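An afternoon at the Sandden workshop: "Most of it is waiting, and then it goes"

The Sandden workshop opens its doors one Saturday a year. Visitors come in through the loading entrance on the Gulley side, sign a sheet, and are handed a pair of safety glasses whether or not they plan to stand near anything that moves. This September, 163 people signed the sheet before the doors closed at four.

The workshop manager agreed to talk during the open day, in between demonstrations, and then again for an hour once the last visitors had gone. The manager has run the place for six years and before that repaired packaging lines. The conversation kept getting interrupted by people asking where the restrooms were.

The first question was what the shop does, because the sign outside says only "Sandden" and a phone number.

"We set up small robot arms for people who have never had one," the manager said. "A bakery supplier, a company that packs seed, a place that makes door hardware. They have one job they can't keep anybody on. We work out if an arm can do it, and if it can, we build the station and teach them to run it. About half the time the answer is that they should buy a better table."

That last part was said without a smile. The manager went on to explain that a lot of the trouble people bring in has to do with where parts sit before anyone picks them up. If the parts arrive in a heap, a person sorts the heap without thinking about it. An arm has to be told about the heap. Put the parts in a tray with dividers and the job gets easier for the person too, and some customers stop there.

The open day had four stations. The one closest to the door was for children and involved stacking foam blocks with a joystick. The second was an older arm named Vogler after the street the shop used to be on, which moved bottle caps from one side of a bench to the other all day long. The third was a conveyor. The fourth, in the side room, was the one most adults ended up at, and it was the one the manager wanted to talk about.

"Celema is what we call the software on that one. It's ours. You show it a pickup by hand a number of times, and it works out the general idea. Then you move the object a little and see if it still gets there."

How many times is a number of times?

"For the demonstration today, 37. That was for one object, a small cardboard carton, on one table. If you want it to handle the carton lying on its side, you need to show it that too. People hear 37 and think that's a lot. Then I tell them that for the seed company we recorded 657, over two weeks, and they stop asking."

The side room has a heavy wooden table in it that came with the building. The manager said the plan had been to replace it with a metal bench, but the table turned out to be steadier than the benches in the catalog, and it stayed. Visitors stood behind a strip of yellow tape on the floor. A monitor on a stand beside them carried the view from the small camera at the gripper, so the people in the back row could follow along. 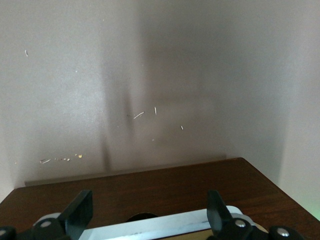

The view from the gripper's camera in the side room, with the fingers open and nothing between them.

"People like the monitor more than the arm," the manager said. "They watch the arm for a minute and then they all turn and watch the screen. I think it's because you get the two fingers right there at the bottom, one on each side, and you start steering with them in your head. I've had grown men lean to the left."

The camera view also tends to lead to the same question, and it came up in three of the four demonstrations that afternoon: why is the robot looking at the wall?

"Because that's where it's pointed," the manager said. "The camera rides with the hand. When the hand is level, it gets the tabletop and whatever is behind it. When the hand tips down, it gets the table. It doesn't get to look around the way you do. If you want it to know about something on its left, you either turn the hand or you put up a second camera, and then you have two cameras to keep clean."

Walls turn out to be a subject the manager has opinions on. The room is painted a pale grayish mauve, and the paint is chipped in places. One visitor, a retired painter, offered to come back and do the wall over for the cost of materials.

"I said no thank you. It was a kind offer. But everything we've recorded in that room has that wall in it, chips and all. If I paint it bright white tomorrow, I might be fine, or I might spend Monday finding out why the thing hesitates. The seed company moved a shelf once. A shelf! It wasn't anywhere near the seed. We lost a day."

The light matters as well. Shadows fall across the wall behind the table, and they shift when people move around the room. The manager said that for the first open day they asked visitors to stand still, which did not work, and the year after that they recorded some of the practice pickups with staff walking back and forth on purpose. Performance in front of a crowd has been better ever since.

Asked what better means in this case, the manager went to get a clipboard.

The shop runs 100 pickups with the carton the day before every open day and writes down each miss. The manager would not give the figure for this year, saying it was the kind of number that gets repeated without the rest of the sentence attached. What the manager would say is that the misses were nearly all the same miss: the hand comes down a finger's width too far forward and closes on the edge of the carton, and the carton spins away.

"You'd think it would be random. It's hardly ever random. When it goes wrong the same way over and over, I'm happy, because then I know where to look. This one is probably us. Whoever was doing the recordings had a habit of coming in from the front, and it picked up the habit."

Was that the manager?

"It might have been me."

There was one miss during the two o'clock demonstration. The carton went over the back of the table and a boy of maybe ten was allowed to go around and fetch it, after the arm had been stopped and the manager had called out that it was stopped. The calling out is a rule of the shop. Anyone who stops the arm says so in a loud voice, and anyone who starts it does the same, even when working alone.

"It feels silly for the first week. Then it feels strange not to do it. I've said it at home, about the mixer."

The talk after closing was mostly about money and about jobs, which visitors ask about too, usually more quietly. The manager said a station like the one in the side room makes sense for a business that has the same task every day and a spare corner to put it in. It does not make sense for a business whose product changes every few weeks, and the manager tells those people so on the first phone call.

On jobs, the answer was slower. "The door hardware place had three people loading screws into trays. Now they have one person there, and the other two went to assembly, and they say they like it better. That's what I was told. I wasn't in the room when they were asked, so I'd be careful about it. I don't go around saying it never costs anybody anything."

A few visitors had asked about working at Sandden. The shop takes on one trainee a year, and the manager does not much care whether they have programmed before.

"I'd like somebody who notices when a screw is loose. We check the screws on the gripper every morning, the ones on the linkages and the ones on the plate. It takes two minutes. The vibration works on them. I had one trainee, very bright, wrote beautiful code, and walked past a rattling gripper for a week."

By then it was past five, and the foam blocks from the children's station were being put back into bags. The manager walked over to the side room door, looked in, said "Stopped" to no one in particular, and turned off the lights.

The next open day at Sandden will be in September of next year. Group visits can be arranged by phone on weekdays, for parties of up to 12. Safety glasses are provided, and children need to come with an adult.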